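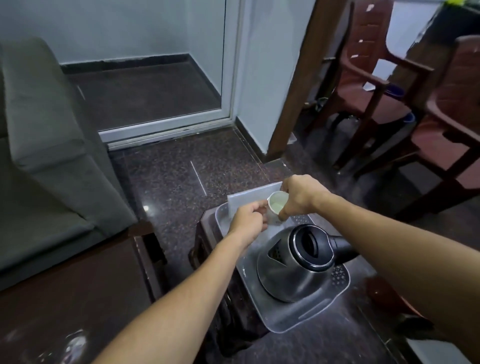 Session 3: Reading a ladder diagram without panicking

Right, this is the write-up I promised for the people who missed Tuesday, and for everyone who was there but spent the hour hunting for the right page in the Plistby manual. (It's the blue tab. It was always the blue tab.)

Last time we did single relays on the bench, coil on one side, contacts on the other. This week we put several of them together on paper and tried to work out what the circuit does before switching anything on. I think this is the most useful habit you'll pick up on the whole course, so please do the exercises even if they look easy!

How the page is laid out

Two vertical lines, one down each side. Those are your supply rails. Everything between them is a rung, and you read each rung left to right, starting at the top. Contacts and switches go on the left, and the thing being operated (a coil, a lamp, a motor starter) goes on the right. If there's an unbroken path through the contacts, the thing on the right is energised.

Contacts are drawn in their resting state, with the coil off and no one's finger on the button. I still catch myself forgetting this, so write it on the top of your page. A normally closed contact is drawn closed even if it spends its whole working life held open.

The start/stop circuit

We spent most of the session on this one because it turns up everywhere. Rung one has a stop button (normally closed), then a start button (normally open), then coil K1. Underneath the start button, wired in parallel with it, is a normally open contact belonging to K1.

Press start and the coil pulls in. Its own contact closes, and now there's a second way round the start button, so you can let go and the coil stays in. Press stop and the path breaks, K1 drops out, its contact opens, and you're back where you began. We call that a holding contact, or a seal-in if you're reading the Fusau sheets, which insist on the American term.

Somebody asked why the stop button is normally closed. Think about what happens if a wire falls off it. With a normally closed button the circuit stops, as though you'd pressed it. With a normally open one, nothing happens at all until you need to stop the machine, and then you can't. I know which one I'd like to be standing next to.

Wire numbers

Every wire gets a number, and the number only changes when you pass through a device. So if wire 177 goes from a terminal to a switch and then loops on to a second switch, all of that is still 177. Come out of the far side of the switch and it's a new number. On the big Nishad drawing the numbers run up to 358, which looks horrible, but you'll only ever be following a handful at once.

Fault-finding on paper

Try this before picking up a meter. Say K1 pulls in when you hold start, but drops out the moment you let go. What's working? The supply, the stop button, the start button and the coil, all of them. That leaves the holding contact and the wires either side of it. You've ruled out most of the panel from your chair, which I find enormously satisfying.

For next week

Do questions 2 and 3 from the Stirusent workbook, in pencil please. Redraw the start/stop circuit with a second stop button added, and have a think about whether it goes in series or parallel with the first. Bring your meter leads too, as we'll be back on the bench for the second half.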